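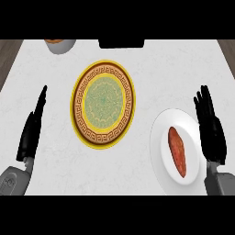 From: Heledd Beddoe
To: Plirik finds and collections list
Date: 10/15/25
Subject: Re: Lullell tokens going online

Rhydian Howells wrote:
> The Varnanden museum has agreed to let us put its tray of Lullell
> trade tokens on the web. There are 292 of them. Delyth Ifans thinks
> two students could have the whole lot cataloged by spring, and that
> every piece can be given a date from the lettering style. Any
> objections before I write back?

Not an objection exactly, but I have doubts.

I went through 72 of these in September with Iveta Dvořáček, and we could agree on a date for 20. The rest are worn, and the lettering doesn't help much when the same dies were used until they fell apart. If the page gives a year for every token, people will copy the year and leave off the question mark. We already saw this with the lead seals.

I'd also like to know where the Lullell label comes from. The tray says Lullell, the old register says "Lullell and elsewhere," and Jasmina Golob has a letter that mentions a second lot bought in with the first. Has anyone matched the register to the tray – piece by piece, I mean, with weights?

The talk of 3,000 visitors a year doesn't move me either. Where did that number come from?

What I could support: weights, diameters, both sides, the register entry word for word, and a date field that is allowed to stay blank. Delyth can put her lettering dates in a separate column with her name on it.

Iveta has our sheet if you want it. The die numbers in column four are mine and need checking.

Heledd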